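Huet – Programme de réaménagement des chambres, résidence de Zendville
Rapport d'avancement à l'attention de la direction de Modumbridge
3 juin 2025

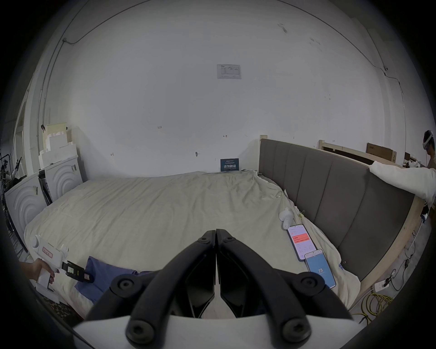
Le présent rapport couvre la période ouverte en janvier avec la validation du lot Literie et têtes de lit. Il porte sur l'équipement des chambres, l'état des parois et les réserves à lever avant réception. Le lot Sanitaires fait l'objet d'un suivi séparé.

1. Avancement

Le programme compte 54 chambres. À la date du rapport, 18 sont équipées en literie complète. Les autres restent en attente de livraison ou de reprise des murs. La chambre témoin sert de référence pour le contrôle des finitions.

2. Têtes de lit

Le modèle retenu est une tête de lit haute, garnie de tissu gris foncé, à cinq panneaux verticaux rembourrés montés sur un cadre en bois clair. Le chant du bois est resté brut en partie haute et sur le côté. Le cahier des charges prévoit une finition des chants apparents ; Grinetti, titulaire du lot, a été saisi de ce point. Deux solutions sont à l'étude : application d'un vernis mat sur place, ou pose d'un couvre-chant en atelier sur les pièces non encore livrées. Le choix conditionne le calendrier de la deuxième tranche.

3. Linge de lit

Les couettes sont de teinte crème, conformément à l'échantillon approuvé. Le tissu marque facilement les plis. Un essai de repassage à la vapeur est prévu avant la mise en service. La commande de linge porte sur 166 pièces, housses et draps confondus, y compris le stock de rotation.

4. Murs et câblage

Les murs sont blancs. Des inscriptions au crayon subsistent sur la paroi de la chambre témoin, dont une cote « 125 » et une petite flèche. Elles seront effacées ou recouvertes lors des retouches de peinture. Un câble noir fin court en partie haute du mur, un autre descend dans l'angle droit. Leur passage sous goulotte blanche n'était pas compris dans le marché initial et fait l'objet d'un devis complémentaire de 1 542 euros, joint en annexe B. L'affichage mural sera harmonisé après peinture.

5. Points en attente de décision

Finition des chants des têtes de lit : accord attendu sur l'une des deux solutions.
Goulottes : validation du devis complémentaire.
Tapis : maintien ou retrait des tapis sombres à motifs dans les chambres. L'entretien courant n'a pas été chiffré.

6. Suite du programme

Les retouches de peinture précéderont la pose des têtes de lit dans toutes les chambres restantes. L'ordre inverse, suivi pour la première tranche, a entraîné des déposes partielles. Le tableau des réserves par chambre figure en annexe A.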